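Why Did the Gripper Let Go?
A fault story from the robot workshop
Science Pages for Young Readers, February 2024

A gripper is the part of a robot that does the job of a hand. Most grippers have two fingers. The fingers move together to close and move apart to open. A motor does the moving, and a small computer tells the motor what to do.

This article is about a gripper that failed. It worked at Girnero, a company that packs spare parts for bicycles. One day in June it began to drop things. No person was hurt. The fault took a long time to find, and the way it was found is a good lesson in how engineers think.

What the gripper was supposed to do

The gripper picked up small plastic caps from a tray and put them into boxes. One pick and one place together are called a cycle. Each cycle had four steps:

Open the fingers.
Move down over the cap.
Close the fingers until they press on the cap.
Lift, move to the box, and open the fingers again.

Step three is the hard one. If the fingers press too lightly, the cap slips out. If they press too hard, the cap cracks. Engineers call the amount of pressing the grip force. Your own hand sorts out grip force all day long. You hold an egg with less force than a hammer, and you do not need to stop and think about it. A gripper has to be told.

What went wrong

For the first 857 cycles of the shift, every cap went into a box. On the next cycle, the gripper picked up a cap, lifted it, and dropped it on the floor. Then it moved to the box, opened its fingers over nothing, and went back for another cap.

The computer did not report an error. As far as the computer knew, the job was going well. It had sent the order "close," and the motor had answered "closed." This kind of problem is called a silent fault. A loud fault stops the machine and turns on a warning light. A silent fault lets the machine carry on doing the wrong thing.

A worker saw caps on the floor and pressed the emergency stop. An emergency stop is a large button, usually red, that makes a machine stop moving. Any worker is allowed to press it at any time. By then, roughly 200 caps had been dropped.

Looking for the cause

Girnero asked a repair company named Zukonis to look at the gripper. The repair team began with a list of possible causes. A list like this keeps a team from falling in love with its first guess.

Possible cause 1: the motor was weak. The team put a force meter between the fingers and closed them. A force meter is a tool that shows how hard something is being pressed. The number was correct. The motor was crossed off the list.

Possible cause 2: the caps had changed. The team measured caps from the tray and compared them with older ones. They were the same size. The caps were crossed off.

Possible cause 3: the program had been changed. The computer keeps a record, called a log, of every change. The log showed no change. The program was crossed off.

Possible cause 4: the finger pads were worn. A pad is the soft piece at the end of a finger. It touches the object, and it supplies friction. Friction is the force that keeps two surfaces from sliding past each other. Rubber shoe soles have a lot of friction on a dry floor. Wet soap has very little.

The team looked at the pads with a magnifying glass. One pad was fine. The other was smooth and shiny in the middle, and it was also loose. A screw behind it had backed out by less than the thickness of a fingernail. Each time the fingers closed, the loose pad tilted. Only its edge touched the cap.

So the force was right, but the contact was wrong. The force meter had missed the problem because it was wide and flat, and it pushed the loose pad back into place during the test.

Why the screw came loose

Machines shake. Each shake is tiny, but a gripper that runs all day shakes many times. Shaking can turn a screw a very small amount. This is called vibration loosening. It is a common fault, and it happens to bicycles, eyeglasses and kitchen drawers as well.

The maintenance plan said to check the pad screws every 3000 cycles. The screws had been checked on time. However, the plan had been written for an older, slower gripper. The newer one moved faster and shook more, and the plan had not been changed to match.

What was changed

The repair team made three changes.

First, they put thread glue on the screws. Thread glue fills the gap between a screw and its hole and makes the screw harder to turn.

Second, they added a sensor that checks whether an object is between the fingers after the lift. If the space is empty 5 times in a row, the machine stops and shows a warning. The silent fault became a loud one.

Third, they wrote a new maintenance plan with a shorter time between checks.

Safety rules near a gripper

Gripper fingers can pinch. Even a small gripper can hurt a hand. People who work with grippers follow rules, and the same rules apply to visitors and school groups.

Keep fingers, hair and sleeves away from the gripper when it has power.
Never reach in to pick up a dropped part. Stop the machine first.
Know where the emergency stop is before the machine starts.
A gripper that is standing still may still be switched on.
If a part looks loose, tell an adult who works there. Do not push it back.

Try it yourself

You need two wooden clothespins, a marble, some tape and a rubber band.

Try to lift the marble with the first clothespin. Wood is smooth, and the marble will probably slip. Next, cut the rubber band and tape a short piece inside each jaw of the second clothespin. Lift the marble again and compare. Then peel one piece of rubber halfway off, so that it hangs loose, and test a third time. Write down how many lifts out of ten work for each clothespin setup. The spring has not changed, so any difference comes from the pads.

Words to know

Cycle: one complete round of a repeated job.
Friction: the force that keeps surfaces from sliding.
Grip force: how hard the fingers press.
Log: a record kept by a computer.
Sensor: a part that measures something and reports it.
Silent fault: a problem that the machine does not report.

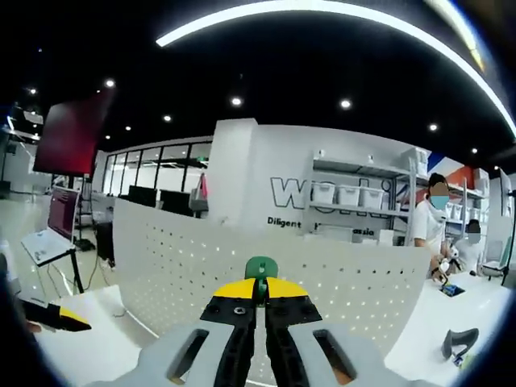 A hand-held gripper with black fingers and yellow pads. The small round holes in the fingers are screw holes.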